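4. Entering Couples and Joining Family Lines

This section covers the entry of a marriage or other union in Arnum, the linking of children to it, and the joining of two separately kept lines into one tree. It assumes that the archive folder has been set up as described in Section 3 and that at least one line has been entered or imported.

All menu names refer to the desktop edition. The Nseir tablet reader can display unions but can't create or change them.

4.1 Before you begin

Have the following at hand:

A backup of the archive file, made the same day.
The person numbers of both partners, if they are already in the archive.
At least one source for the union, or a note of who supplied the information.

CAUTION: Joining two lines changes the person numbers in the second line. Printed charts made before the join will no longer match the archive. Write the date of the join on any printed chart you intend to keep.

4.2 Creating a union record

1. Open the People window and select the first partner.

2. Choose Union > New. A blank union record opens with the first partner already filled in.

3. Click the second partner field. Type the first letters of the surname, or enter the person number directly. Surnames are matched as entered, so search under the birth name as well as any married name.

4. If the second partner isn't listed, click Add Person. Enter a name and at least one estimated date. Arnum won't save a person with no date of any kind, as such a record can't be placed on a chart.

5. Select the union type. The choices are Marriage, Engagement Only, Unmarried Partners, and Not Known. Use Not Known when the only evidence is a child's birth record.

6. Enter the date in the date field. Partial dates are accepted. A day and month with no year, such as 23rd March, is stored as text and left out of all age calculations until a year is supplied.

7. Enter the place. Work from the smallest unit to the largest: building, town, county, state.

8. Click Save.

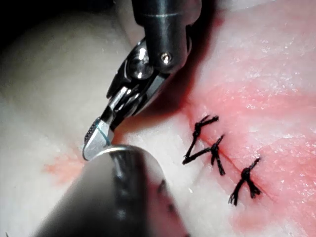

The union now appears under both partners. If it appears under only one, the record was saved while the second partner's record was open in another window. Close all record windows, reopen the union, and save again.

NOTE: An engagement that led to a marriage takes one union record, with the engagement added as an event. A separate Engagement Only record for the same couple will draw a second line on the descendant chart.

4.3 Adding events before the marriage

Letters, yearbooks, and recorded interviews often give details of how a couple met. These can be kept with the union and don't need to be repeated in each partner's notes.

1. Open the union record and select the Events tab.

2. Click Add and choose First Meeting, Courtship, Engagement, or Other.

3. Enter the date as closely as the source allows. For a range, type both years with a hyphen. For a season, type the season and the year.

4. Type the account in the text box. Quoted words should be set off with quotation marks and copied with the original spelling. The box holds 1,003 characters. Longer accounts should be saved as a document and attached.

5. Set the certainty level:

Level A: recorded at the time by one of the partners.
Level B: recorded later by one of the partners.
Level C: told by another relative.
Level D: source not known.

6. Attach the source and click Save.

When two accounts disagree, enter both as separate events and tick Conflicting on each. Don't average the dates. The narrative report prints conflicting events side by side, with the certainty level after each.

4.4 Linking children

1. Open the union record and select the Children tab.

2. Click Link Existing for a child already in the archive, or Add New for one who isn't.

3. Set the relationship to each partner separately. The setting for one partner doesn't carry over to the other. A stepchild should be set to Birth for one partner and Step for the other.

4. Drag the names into birth order. If birth dates are missing, tick Order Uncertain below the list.
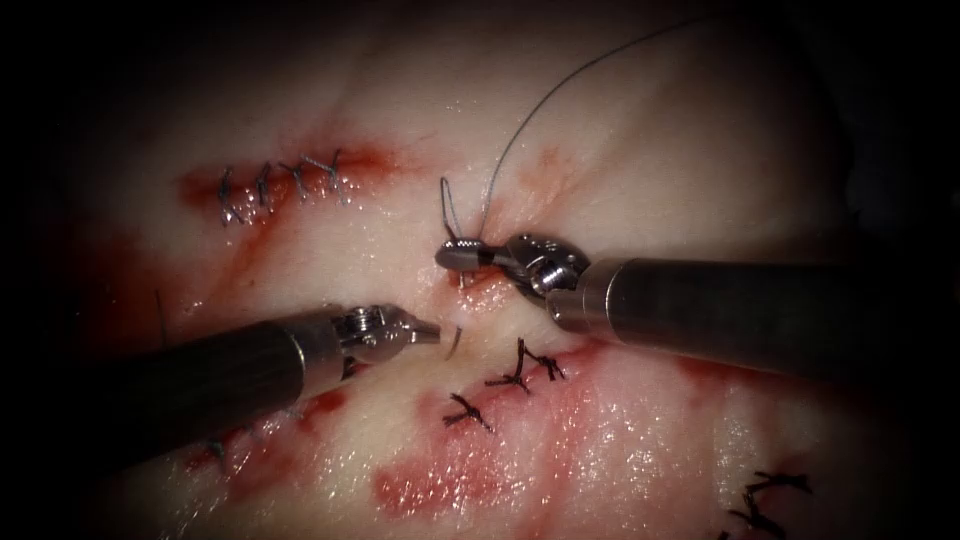

Figure 4-2. Two instruments placing a stitch between rows of sutures.

5. Click Save. The child count at the top of the union record should update within a few seconds.

NOTE: Children who died in infancy without being named should be entered as Infant, followed by the surname. Leaving the first name blank causes the record to be skipped in surname indexes.

4.5 Joining two lines

Use this procedure when the partners' families have been kept in separate archive files, for example when a cousin has sent a file made on another computer.

1. Close the Nseir reader on any connected tablet.

2. Open the main archive. This file will keep its person numbers.

3. Choose File > Join Line and select the second file. Files in Arnum format and in Mulusgate exchange format are accepted.

4. Select the linking person in each file. This must be the same individual in both.

5. Click Compare. Arnum lists possible duplicates in order of likelihood. A test join of two files with 239 people between them took some 53 seconds on the minimum hardware listed in Section 2.

6. Review each pair. Choose Same Person, Different People, or Decide Later. Pairs marked Decide Later are kept as separate records and listed in the Pending window.

7. When two records for the same person differ, select which value to keep for each field. The value not kept is moved to the notes with its source.

8. Click Join. Don't close the program while the progress bar is showing.

CAUTION: Fathers and sons with the same name are the most common cause of wrong matches. Check the mother's name and the birthplace before choosing Same Person.

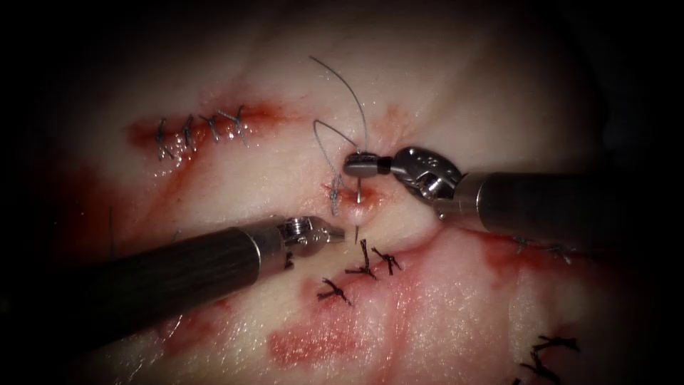

4.6 Checking the joined archive

1. Choose Tools > Check Archive.

2. Correct any item marked in red. These are faults that will stop a chart from printing, such as a person entered as their own ancestor.

3. Look over the items in yellow. Typical entries are a marriage dated before either partner was 14, a child born after the mother's death, and a place name spelled in more than one way. A yellow item may be correct. To clear it, right-click and choose Accept as Entered.

4. Print a two-generation chart for the linking person and compare it with your paper notes.

5. Make a new backup under a different name from the one made in 4.1. Zastasberg support can restore a joined archive to its earlier state only if the earlier backup is available.

For witnesses, officiants, and wedding photographs, see Section 5.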